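Windberg Workroom Table

Product information for schools, colleges and shared offices

The Windberg is a general-purpose table for rooms in which several kinds of work are done in the course of a day. It is supplied with a light-coloured wooden top in pale maple grain and a black metal rail along the border. The grain varies from one top to the next, and faint darker streaks are a normal feature of the wood. They are not accepted as grounds for return.

The rail stands slightly raised, so that clamps may be fastened over it. Clamps are ordered separately. Customers who intend to keep plants on the table are advised to use a closed pot or a saucer, and to wipe up spilt water promptly.
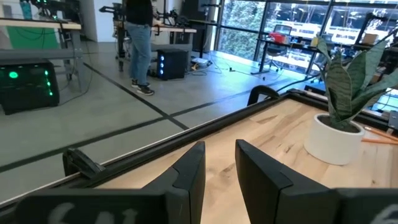 Doughts about the rail were raised by Doğukan Coşkun, writing after the first term of use: he had expected it to get in the way of the forearms when writing, and found that it did so on the narrow side only. He asked whether a lower rail could be offered. Skollau, our joinery workshop, has since prepared one, and it may be requested when ordering.

Sizes and finish

The table is made in two lengths, Bukasia (200 cm) and Shboul (300 cm). Both tops are 40 mm thick and are oiled before dispatch. A fresh coat of oil should be applied each December, or sooner where the surface has become dull. Pencil marks may be removed with a soft rubber – scouring pads must not be used.

Delivery

Tables are delivered flat and assembled on site by two fitters. Assembly takes about 20 minutes for each table. The floor should be level and clear before the fitters arrive. Spare rail sections and feet can be ordered from the Windberg office, quoting the length of the table.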